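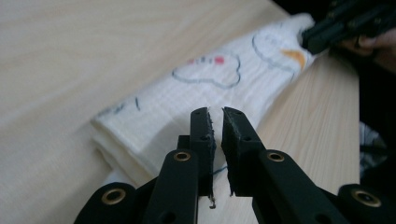
Cloth Handling Rules in Practice: Hemaser Gallery

Trindberg Robotics › Hemaser › Gallery

The Hemaser handling rules cover folding and flattening of soft cloth with hand-held grippers. They apply to every table at the Lauritsen site and to anyone who records there, staff or guest. The current version has 26 rules, and most of them fit on one line. It replaced the December version, which was longer and harder to use at the table.

This page goes with the rules. It covers the ones that come up most during cloth work. The full text is in the binder at each station.

Two grippers, one cloth

Both grippers are held by the same operator, one in each hand. Fingers stay on the handles for the whole recording. If the cloth slips, let it slip and pick it up again with the jaws. A correction made by hand means the recording is stopped and marked, even when the fold comes out well.

Printed cloth is allowed and is used often at Lauritsen. Cloth with a care label is allowed too. Leave the label on, and don't tuck it under before you start.

Start from a loose pile at least as often as from a flat sheet. The cloth below is crumpled muslin with paw prints, and the word "Hey!" is printed on it.
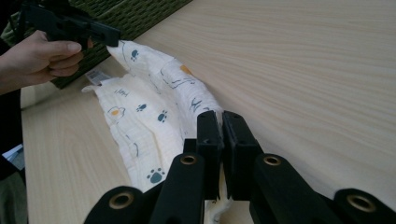 How often should the finger pads be checked?

Check them before each session and again after every 6 recordings. Look along the edges for fuzz and loose fibers, and pull off any thread you find. Pads with frayed edges can stay in use as long as the foam lies flat and both sides match. Replace pads as a pair.

Pads and pivots

Pad changes are written in the station log, with the gripper number and the reason. Cloth stations use Skindent pads only. Every pair comes off at 2,000 grasps, whatever it looks like. The old pair goes in the bag under the station, and the bag is emptied by the site team.

Open and close each gripper 3 times before the first recording. The arms should move evenly and stop at the same point. If one side lags, set the gripper aside and take another. Do not oil the pivots at a cloth station. Oil gets on the fabric, and the whole batch then has to be washed.

Table

Wipe the table and let it dry. Pick up stray threads from the last cloth. Keep cups, phones and paper off the work surface. Things stored beyond the table edge may stay where they are if they do not move during the recording.

Light should be even across the top. A soft reflection on the wood is fine. Close the blinds if there is a hard stripe of sun on the cloth.

Operator

Sleeves are pushed up or buttoned. Plain dark clothing is preferred, and loose scarves are not worn. Take rings off. Sit or stand so that your body stays past the table edge and only the hands and grippers come over the work.

Ending a fold

Lay the folded end down and open the jaws fully before moving away. Do not drag the pads across the top layer. Wait a moment with both grippers still, then end the recording. A crooked fold is kept. Mark it as crooked and go on to the next one.

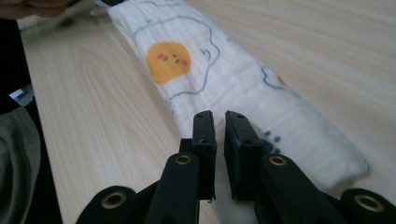
Folded strip with the orange face showing, pads apart.

Using these pictures

The gallery may be printed and posted at cloth stations. Please keep the captions with the pictures. Requests to change a rule go in the back of the station binder, one request per sheet, with the rule number at the top.

Related pages: Station setup | Pad replacement | Marking a stopped recording | Washing and sorting cloth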